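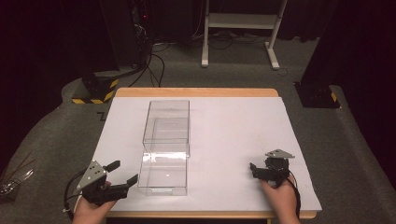

3.2 How households store their dry goods

We had expected the pantry visits to be the dull part of the study, and they turned out to be the part our participants most wanted to talk about. Of the 146 households in Clurnport who kept a food diary for us through June, 100 agreed to let one of us come by and look through the cupboards with them, usually over a cup of tea — and in more than one kitchen, over lunch as well.

Most people sorted their shelves by how often they reached for a thing. Flour, rice and oats sat at elbow height, while lentils and dried beans drifted upwards and towards the back, where they were easily forgotten. The diaries bear this out. Of the 3389 entries in which food was thrown away, a good share concerned dry goods that had never been opened, and the diarists' own remarks ("didn't know we had it", "bought another one") tell much the same story.

Clear containers came up again and again in these conversations (Figure 2 shows one of the plain sort). Many people told us they had bought a set with the best of intentions, filled them in a single afternoon, and then lost track of the use-by dates because the packets had gone into the recycling. A few cut the date off the packet and taped it to the lid, a habit we came to admire and have since taken up in our own kitchens.

Figure 2. Clear plastic box, upright, on a white surface.

We should be a little careful here. The households who welcomed us in were probably tidier than their neighbours, as Villanueva and Oei also found in their earlier work in Yilma, and nine of them cheerfully admitted to cleaning out the cupboard the night before. We have kept those nine in the diary totals but left them out of the shelf-by-shelf comparison in Section 3.3.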